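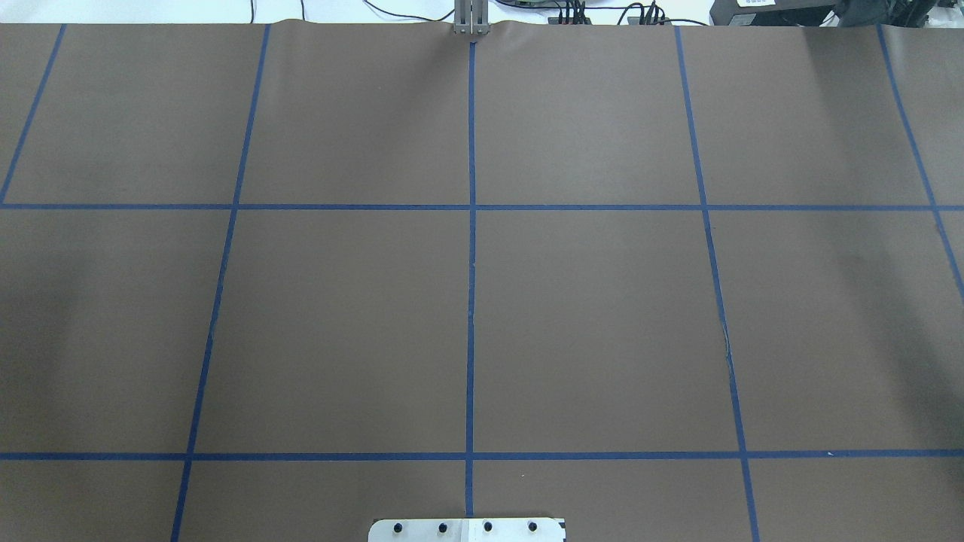 Brown paper, dark blue tape. Five lines one way, two across.

1/ Layout sheet for the packing table, second version. The first was drawn in marker and I couldn't move a line without starting over. Tape lifts and goes back down.

2/ Paper is the matte brown roll from Vullard. Matte matters under my ceiling light. The coated stuff throws glare and I lose the edge of anything shiny I set on it.

3/ Pull the paper flat before any tape goes on. Fix one long side, smooth toward the other with a forearm, fix that. Leave it overnight if it came off a tight roll.

4/ Line order: center first, then work outward. Errors end up in the outside cells, where I put the bulky items anyway. The two cross lines go on last.

5/ I don't run the cross lines as single lengths. Short pieces, overlapped. You get a slight wobble at each overlap. For sorting parts it makes no difference. For cutting fabric it would, so use a straightedge there.

6/ Press the crossings down with the back of a spoon. Those are the spots that lift first when you slide a box over them.

7/ Cell size is set by the largest carton I ship, the Jeltadance one, plus 2 inches of clearance. Everything else fits inside that with room for a hand.

8/ Rule for use: one order per cell, nothing placed on a line. If an item touches tape, it gets moved before I print the label.

9/ Time to lay it out was 30 minutes, including one line I pulled up and redid. The old marker sheet from December took longer.

10/ Tape is Seltis, the low-tack kind. It comes off this paper clean if you pull slowly and keep it close to the surface. Pull straight up and it takes fibers with it.

11/ Next sheet is for the Falcão orders. Smaller cells, same paper. Will post spacing once I've measured the cartons.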